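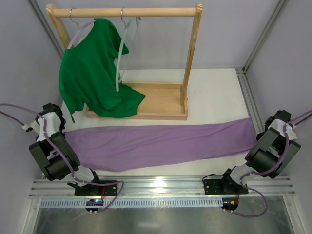
Garment Cell: Frequently Asked Questions

Gandbridge workshop pages. Last revised Mar 31, 2024

These questions come to us from the people who take a shift on the hanger cell. Please read them before you write to the workshop. If your question is missing, add it to the cell log and we will answer it on this page.

Which cell does this page cover?

Only the two-arm cell with the clothes rack, inventory number 1009. The Weletti bench has its own page and its own arm covers, so please do not carry parts from one to the other.

What do I check before I switch on the arms?

Begin at the rail. Put your hand on each black base plate and try to move it. It should not move at all. If you feel play, tighten the bolts in a cross pattern and write it in the log. After this, look at the connector modules under the two bases and see that every plug is fully seated. Then go to the cables.

How much slack should the purple cables have?

Enough that the arm can reach the far corner of its own half without pulling, and not so much that the loop can lie on the tabletop. Move the arm by hand with the power off, slowly, through the whole reach. Watch the place where the cable passes over the joints. When the loop touches the table, take the slack back toward the wall side.

Where does the rack stand?

At the back of the table, with the rod parallel to the rail. We had a problem in November when the rack was turned a little after cleaning, and the left arm missed the hanger hook again and again. It took us one full day to understand the reason. Now we measure from the rail to both uprights, and the two numbers must be the same.

Do I have to remove the clothes before calibration?

Yes, from the table and from the rod. Hangers also. For normal work you can leave a garment on the rack while the arms handle another one.

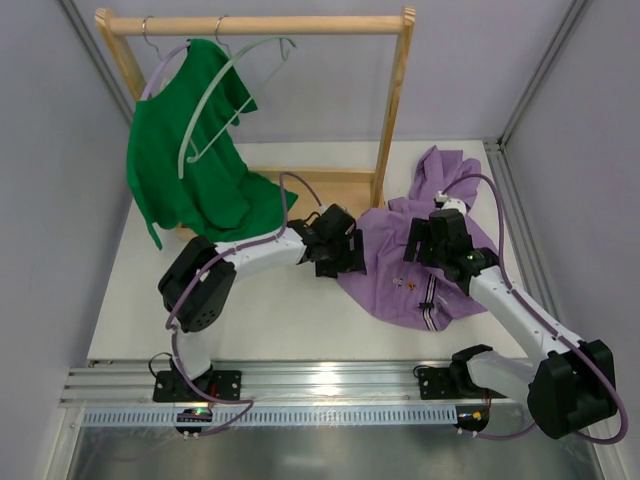

Thin knit fabric is harder for the grippers than a stiff one, so if you test after a repair, use a T-shirt first and trousers second. A stiff garment can hide a weak grip.

The gripper lets the cloth slip. What should I do?

Look at the finger padding first. It collects lint, and lint makes it smooth. Wipe it with a dry cloth, never with alcohol, which makes the padding hard. If wiping does not help, change the padding on both fingers, even when only one looks worn. Spare padding is in the Grondent box on the shelf. After the change, run the grip test 8 times on each arm. If there are 3 slips or more on one arm, stop and write to us.

Can I wash the white covers of the arms?

You can. Take them off with the power disconnected, wash by hand in cool water and dry them flat. Do not put them back damp. Check that no fold of fabric is caught in a joint when you close them.

The arm stops with error 1732. Is it broken?

Most likely no. In our cell this number means that a joint did not reach its position in time, and usually a cable or a piece of clothing is holding it. Press the stop, free the arm by hand and restart from the home position. When the error returns on an arm that is free, leave the cell off.

May I tighten the joint housings myself?

Please do not. The housings are opened only by the workshop with the Kröger torque driver. The bolts on the base plates you may tighten, as written above.

How do I clean under the rail?

Use the vacuum with the soft brush along the slotted strip. Threads and lint fall there and go around the wires. The metal floor can be wiped with a damp cloth, but keep the water away from the modules under the bases.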